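⚙ bench log, arm cell at Stikdale. short thread bc I have to rerun this in 5

Doing setup in sim first, same as always. Arm is the Franka on the brown pedestal, counter in front. Before anybody touches the Halás planner I want the grip and the camera offsets sorted

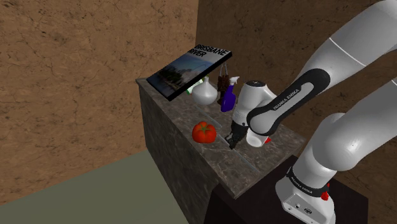
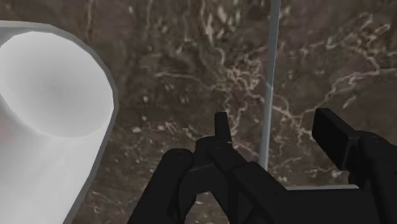 Robotics / Cell Setup

2/ main view first. Fingers hanging right next to the tomato, wrist angled down. Tomato stays where it is till the offsets are done, pls don't move it

3/ second view is the close one, black fingers + the white cylinder over brown marble. Veiny texture is murder on the edge detector. Swapped it for flat gray at run 1,283 and the false edges droped a lot. Will swap back later, real counters have patterns

4/ collision mesh on the cylinder is still the low poly one. Fine for approach, bad for closing. Zuzana Bednárik has a better mesh in the Durberg folder, pulling that tonight

5/ order that works for me:
home the arm
load tool offset
check finger travel, open and closed
THEN load objects
did it backwards in September and lost 8 hours

6/ closing speed way down for the first 2 passes. Bring it up after teh contact log is clean, not before

7/ Godia config goes in the shared folder when the rerun finishes. ok running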